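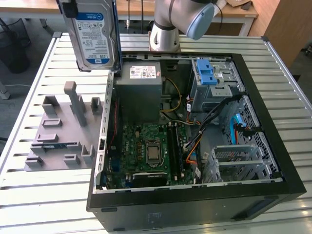 Replacing a 3.5-inch hard drive in a desktop tower

These notes cover a standard ATX or micro-ATX tower with a 3.5-inch drive in an internal cage. They apply to adding a second drive, swapping a failing one, or pulling drives before a case is recycled. Allow 25 minutes for a first attempt. A repeat job on a familiar case takes much less.

Before opening the case

Back up anything on the drive that still reads. Shut down from the operating system, set the power supply switch to O, unplug the cord, then press the front power button once and hold it for 7 seconds to drain what is left in the capacitors. Disconnect the monitor, network and USB cables.

Lay the tower on its side with the removable panel facing up. The rear connectors on the motherboard tell you which panel that is: they are on the opposite side from it. Working flat has two advantages over working with the case upright. Dropped screws land where they can be found, and a heavy graphics card doesn't hang off its slot while you lean on the chassis.

A slatted metal table is fine for this and lets dust fall through. It also lets screws fall through, so put a tray or a magnetic dish within reach. I use the Dulow dish, the shallow one. Keep magnetic dishes well away from the drives themselves.

Tools

Phillips #2 screwdriver, non-magnetized if you have one
Wrist strap, clipped to bare metal on the case
Small flashlight
3 reusable cable ties
Masking tape and a pen

Removing the old drive

1. Label the cables. Wrap a piece of tape around the SATA data cable and write the port number printed on the motherboard. Data cables come in all colors and the color means nothing - light blue, red and black cables of the same type behave identically.

2. Unplug the data cable at the drive end. If it has a metal clip, press the clip first. Pull on the connector, never on the cable. The plastic tongue on the drive is thin and a broken one usually means a dead drive.

3. Unplug the SATA power connector. It is the wider of the two, and is often tight on older power supplies. Work it side to side lengthwise by a very small amount. Don't rock it up and down.

4. Release the drive. Cages with a colored plastic latch are tool-free: push or lift the latch, then slide the drive out toward the open side or the front, depending on the cage. Cages without a latch use four screws, two on each side, and the far pair may only be reachable with the second side panel off.

5. Hold the drive by its long edges. Keep fingers off the circuit board on the underside. Set it down label up on foam or a folded towel.

Reading the label

Write down the model number, serial number and capacity before the drive goes back into a dark case. A marking such as 1.0TB is the manufacturer's decimal figure, and Windows will show it as 931 GB. That is normal. For warranty claims only the serial number matters, so a phone photo of the label is worth having.

Fitting the replacement

Slide the new drive in with its connectors facing the same way as before. Drive screws are 6-32 coarse thread. The finer M3 screws that came with optical drives will start in the hole and then strip it. Tighten until snug and stop.

Connect power, then data. Both connectors are L-shaped and fit one way only. Gather the slack with the ties and fasten it to the chassis, clear of the processor fan and the graphics card. Loose bundles across the middle of the board are the usual cause of a ticking fan after reassembly.

Check the RAM and the graphics card before closing up. Both get nudged by elbows. Press each one gently at the ends.

First start

Leave the panel off. Reconnect power, monitor and keyboard only, and enter the firmware setup. If the drive isn't listed, switch off, unplug, and reseat the data cable at both ends before trying a different port.

Revised 10 March 2023, Qiuyue Han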